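4. Setting up your first field survey

Now that your Aler is out of its case and the batteries are fully charged, it's time to plan a proper flight over one of your fields. Do give yourself a quiet morning for this the first time through – it gets much quicker once you've done it once or twice, but there's no sense in hurrying.

1. Open the Mulus planner on your tablet and tap New field.

2. Walk or drive to each corner of the field and tap Add corner. If you already have a boundary file from your sprayer or tractor, you can load that instead and save your boots.

3. Set the flying height. For most cereals we suggest 100 metres, and for young beet or beans you'll want to come down lower so that the gaps in the rows show up nicely.

4. Choose the overlap between passes. The planner starts you off at a sensible value, and we'd leave it alone until you've seen your first map.

Note: Tall hedges and lone trees don't appear in the planner unless you draw them in yourself. Please do take the time, even if you know every one of them by heart. 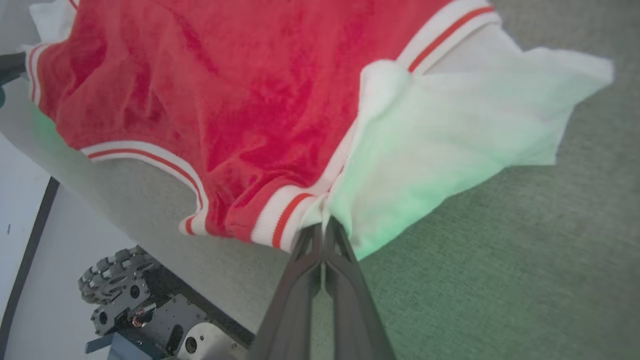 5. Mark your take-off spot on firm, level ground, with the aircraft's nose pointing away from you. Short grass or a trailer bed will do very well, but a dusty headland won't be kind to the lens.

6. Tap Check flight. The planner will tell you how many batteries the job needs. A field of 20 hectares usually takes 2.

7. When all the lights on the arms are green, stand well back, then press and hold Start for four seconds.

Caution: Never reach for the aircraft while the propellers are turning, even if it has landed and seems to have settled. Keep children, dogs and livestock well out of the way.

Caution: If the wind gets up, press Return and wait for a calmer spell. Your half-finished map is kept safe, and the next flight will carry on from the last completed pass.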